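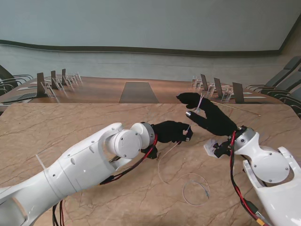 회사 소개

살레히(Salehi) 번역실은 사용설명서와 계약서, 그리고 가끔 연애편지를 옮기는 작은 회사입니다. 연애편지는 단가가 낮은데 수정 요청은 제일 많습니다.

시작은 어느 해 2월, 소덕수 대표가 전기밥솥 설명서를 읽다가 "뚜껑을 존경하며 닫으십시오"라는 문장을 만난 날입니다. 대표는 그 뒤로 뚜껑을 함부로 닫지 못했고, 석 달 후 다니던 무역회사를 그만두었습니다. 퇴직금의 절반은 사무실 보증금으로, 나머지 절반은 사전으로 들어갔습니다. 사전은 지금 모니터 받침으로 잘 쓰고 있습니다.

현재 페르시아어, 스페인어, 한국어를 다루며 함께 일하는 번역가는 14명입니다. 지난해에는 문서 1,783건을 납품했습니다. 그중 583건이 "급하지 않으니 천천히 해 주세요"로 시작해 다음 날 아침 독촉 전화로 이어졌습니다. 저희는 이제 그 문장을 "오늘 중으로"라고 번역합니다.

일하는 방식

모든 원고는 두 사람이 봅니다. 한 사람이 옮기고, 다른 한 사람이 트집을 잡습니다. 역할은 분기마다 바꿉니다. 바꾸지 않던 시절에는 점심을 따로 먹었습니다.

견적은 영업일 기준 하루 안에 드립니다. 글자 수로 계산하고 표와 각주도 셉니다. 각주를 빼 달라는 분이 계신데, 대개 중요한 이야기는 거기 다 들어 있습니다. 기계 번역 초벌을 보내시면서 "살짝만 다듬어 달라"고 하시는 경우에는 원문도 꼭 함께 보내 주십시오.

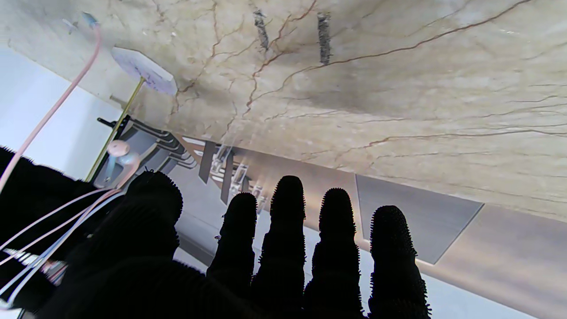
사람들

소덕수, 대표. 한국어 감수를 맡습니다. 쉼표에 엄격하고 마감에는 너그러운 편이었으나 직원들의 건의로 순서를 바꾸는 중입니다.

타흐미네 바흐티아리, 페르시아어 팀장. 계약서 담당. 시를 전공했고, 위약금 조항에서도 운율을 찾아냅니다. 고객은 대체로 눈치채지 못합니다.

타데오 레이바, 스페인어. 기술 문서 담당. 한국어 존댓말을 사무실에서 가장 정확하게 쓰는데 화가 나면 더 정확해집니다.

마흐나즈 자마니, 일정과 정산. 전화를 받으면 이분입니다. 입금 확인도 이분이고, 미입금 확인도 이분입니다.

맡기실 때

원문 파일과 쓰임새, 희망 납기를 적어 문의란에 남겨 주세요. 손글씨 원고는 사진으로 보내셔도 되지만 의사 선생님들의 원고는 할증이 붙습니다. 방문 상담은 예약제이며, 주차는 건물 뒤편에 2대까지 가능합니다. 한 대는 보통 대표 차입니다.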